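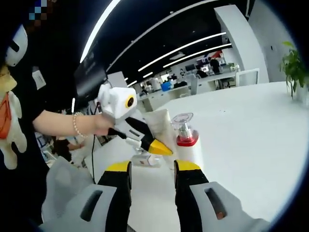 Can a machine clear off a table at home yet?
Some can do parts of it, slowly, on a table somebody has set up for them. A table in the state a family leaves it is still too much for anything I have looked at.

I'm putting that first so people with full inboxes can stop reading. The longer answer is for those who asked after the January thread, and for the person whose message I quote further down.

From: Elif Naz Tuncer
To: chores-and-machines list
Date: 11 Jun 2018
Subject: Re: Re: is it worth waiting for one

On the earlier message, the writer said:

> We run a small shop, Ersoy, that packs gift boxes for hotels. Soap,
> hand cream, a card, sometimes a soft toy. Most days we do 256 boxes.
> My brother-in-law wants us to hold off hiring and buy an arm from
> Jenderix instead. The sales sheet says it can pick from a list of
> 1,780 items. My mother also wants to know if it will come to her
> house and tidy the bathroom shelf. I told her I would ask.
>
> Is that number real, and does it mean what he thinks it means?

I can't speak for the sheet. I haven't tested that arm and I would not buy it on a list of items. What I would ask is how the items were lying when it picked them up, and who put them there. A stiff carton flat on a table is one job. The same carton leaning on a bottle is another, and a lot of machines that are fine with the first will knock the bottle over on the second.

Soft packaging is where I'd look hardest. A hand cream tube is stiff at the crimped end and gives in the middle. Grip it too lightly and it slides, too hard and you have cream on the table. People do this without thinking. A gripper with two fingers has to close at the right place and stop at the right time, and the right place changes as the tube empties.

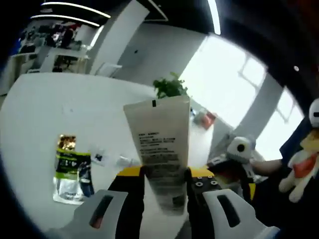

Squeeze tube held upright in a two-finger gripper, other items on the table behind it.

Getting hold of the tube is the part most demos show. Your packers then have to turn it so the label faces out, put it in the slot, and press the card in beside it without bending the corner. Ask Jenderix to show you all of that in one go, with your own boxes, and ask them not to stop between steps. If they will only send a video, ask whether it is played at normal speed.

We tried a rented arm at Toderen last year on a job a good deal like yours. It handled bottles well. It was poor on anything in a plastic bag, because the bag folds differently each time, and it was no use at all with soft toys, which it picked up by whatever limb was nearest. We let it run for 1,000 picks and kept a sheet. Roughly one in nine needed a person to step in. That sounds all right until you work out that the person can't go and do something else in between.

So for the shop: hire. If you want to try a machine as well, give it the one item that is always the same shape, and leave the rest to people. At Jundcombe they have done it that way with 4 benches and they seem content. They still have the same number of staff.

For your mother: tell her it won't be coming to do the shelf. A bathroom shelf has pump bottles, half-used tubes and small boxes all pushed together, and someone has to know which ones are finished and which ones she wants kept. I don't know of a machine for sale that will do that — and a cheap shelf divider will get her most of the way.

If anyone here has run the Jenderix arm on soft goods for more than a day or two, please post your numbers to the list and not just to me. I would like to see the failures too, with a note of what the item was.

Elif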